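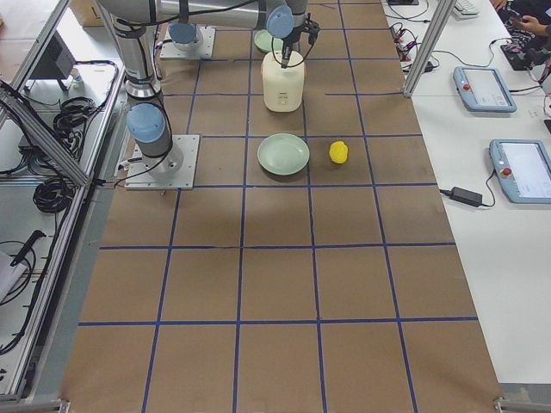

Brown paper, blue tape, pale green dishes. My kind of table.

Home Explore Threads Saved Log in

Ok, a few of you asked about the paper and tape table, so have a little thread on it. Grab a snack!

The brown stuff is plain kraft paper. I get mine at Szűcs, the packing supply place, and a roll was $17 last time I went. You want one long piece for the whole table if you can manage it (seams drive me nuts, crumbs get in there and never leave).

Unroll it the night before and let it lie flat. I skipped that once and spent the whole morning chasing curled corners with soup cans. You'll still get a few wrinkles and I've stopped fussing over them.

Now the tape. Dark blue on brown looks so good!! It's also easy to see from the far end of the table. Do all your long lines first, then go across. I cut a strip of cardboard 16 inches long and use it as my spacer so I'm not reading a tape measure every two minutes.

Press it down with your fingertips, not your nails. Ask me how many sheets I've torn.

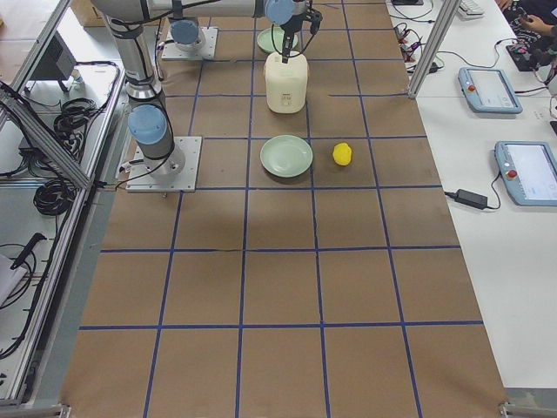 As for what goes on it – way less than you think. My first try had every bowl I own out and it looked like a yard sale. Now I start with one white piece in the middle, put something low and green in front and one more green thing tucked behind. Then one small bit of yellow off to the side, in its own square.

That yellow makes me so happy every single time. Tiny, and it's the first place I look.

I leave the near end of the paper bare too. Somewhere to rest your eyes (and your coffee, let's be real).

If a square gets stained, tape a fresh patch over it along the lines and you can hardly tell. I got all the way through June on one sheet that way.

Shade of green is up to you, but I'd go pale. Darker ones get kind of muddy on brown paper. Ok that's all I've got, back to the dishes!

5 replies – showing 3

the soup cans, I feel seen

Does the tape come off the paper clean or do you toss the whole thing?

Pale green and kraft paper is my whole personality now, thanks

More from this author
Desby plates, one year in
Is the Clollard tape worth it?
50 things I gave away from my kitchen
Jimier shelf liner: yes or no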